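Guides > Laundry and Care > Outerwear > Washing a quilted jacket at home

Check the care label first. If it allows machine washing, the method below suits both down and polyester fillings. Close all zips, empty the pockets and treat marks on the collar and cuffs with diluted liquid soap.

1. Load the jacket on its own in a front-loading drum.
2. Add a liquid cleaner made for filled garments. Leave out fabric softener – it coats down and reduces loft.
3. Select a delicates cycle at 30 degrees, or cooler if the label says so, with the spin limited to 600 rpm. A spin of 800 rpm is acceptable for polyester only.
4. Run a second rinse.
5. Support the full weight with both hands when unloading. Wet filling can strain the seams.

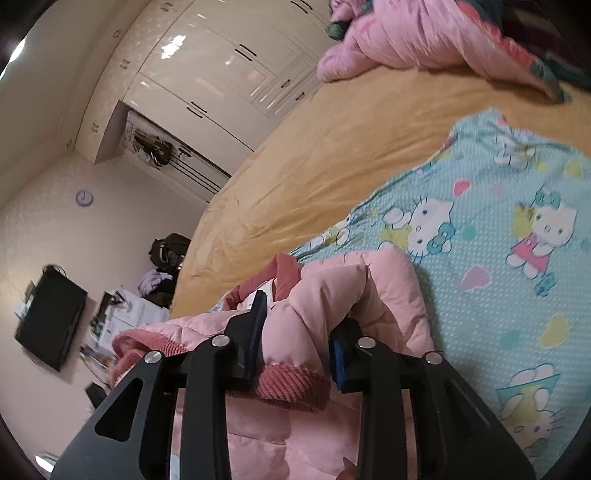
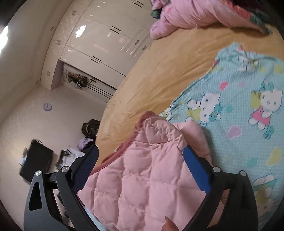

Pink puffer jacket with quilted panels.

Yolotzin Sandoval writes that step 4 should be done twice for down, as one extra rinse still left suds in the sleeves of her parka.

Drying

Tumble on low with two clean tennis balls. Stop every 31 minutes, shake the jacket and break up clumps by hand through the lining. Knitted cuffs dry last, so test them separately. If any channel feels cool or heavy, continue.

Without a dryer, lay the jacket flat on a rack and turn it morning and evening. Polyester may take two days, down considerably longer. Store it on a wide hanger – compression sacks flatten the filling over a summer.

Related guides
Reproofing a waterproof shell
Replacing a jacket zip slider
Removing make-up from collars
Storing winter coats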